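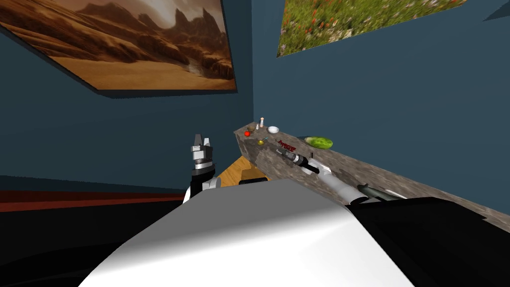

Dark wall colors in shared rooms
2020-12-11
By: Darnomier_East

Our building association requests members' views on dark paint in common rooms. The contractor, Demirtaş, has quoted 885 for the ground floor, to include 3 coats. Several owners consider dark blue unsuitable for a room used mainly in the evening.

northstair
We adopted a dark color in September and have received no complaints. Scuff marks do show, and touch-ups remain visible unless the full wall is repainted.

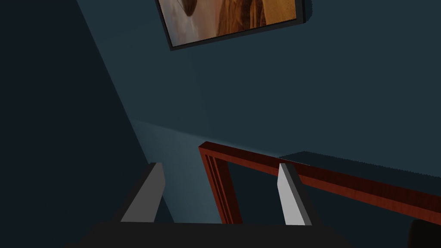

Videll Property Forum
Moderator, Interiors Section

Members are reminded to state the sheen when reporting results. Matte and eggshell finishes wear differently, and earlier threads have confused the two.

northstair
Matte, in our case.

unit60
I must disagree with the previous member. Matte paint should not be approved for any shared room. Ours was marked within weeks, and the repair cost us around 1,000. We now specify Veltik eggshell.
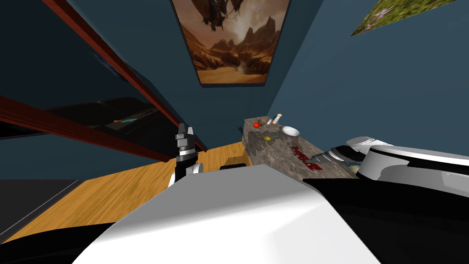 Stone counter against a dark blue wall.

Darnomier_East
Thank you. Does eggshell reflect the ceiling lights to an objectionable degree?

unit60
Slightly, on the long wall. The owners accepted it.

northstair
Ours would not have. I recommend a test patch, viewed after dark, before the quote is signed.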